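Qui sommes-nous ?

Bonjour et bienvenue chez Skorkard ! Moi c'est Solveig, et si vous êtes sur cette page c'est sans doute que vous cherchez un revêtement pour une table, une crédence ou un mur un peu triste. Vous êtes au bon endroit.

L'histoire a commencé dans la cuisine de mon frère Joar, avec une table de famille dont le plateau était fichu (brûlures, taches d'encre, tout y était passé). On l'a recouverte d'un imprimé à fleurs trouvé en fin de rouleau, puis la voisine a voulu le même, puis sa sœur... Aujourd'hui nous sommes deux à l'atelier, Joar à la découpe et moi aux motifs, et le catalogue compte 298 imprimés. J'avoue que j'ai un faible pour les fleuris, Joar ne jure que par les briques, et on se chamaille encore là-dessus tous les matins devant le café. 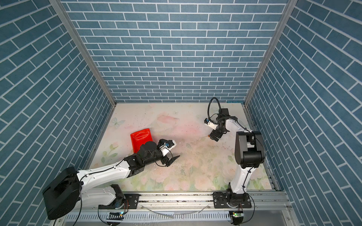

Choisir un motif sur un écran, c'est difficile, et je passe une bonne partie de mes journées au téléphone à en parler avec vous. La question qui revient le plus : est-ce qu'on peut marier deux imprimés dans un même coin ? Mais oui ! Des briques bleu ardoise aux joints clairs sur les murs, des roses pâles sur la table, moi je trouve ça très gai, et un simple plateau rouge vif posé dessus réveille tout le reste. Regardez aussi le petit papillon bleu perdu parmi les fleurs, c'est mon détail préféré.

Côté pratique, on coupe à vos mesures, au centimètre, et on envoie volontiers des échantillons. Pour les miettes, un coup d'éponge suffit. L'atelier est ouvert tous les jours sauf le dimanche, à partir de 9 heures. Passez nous voir, il y a toujours des chutes à fouiller dans le bac de l'entrée !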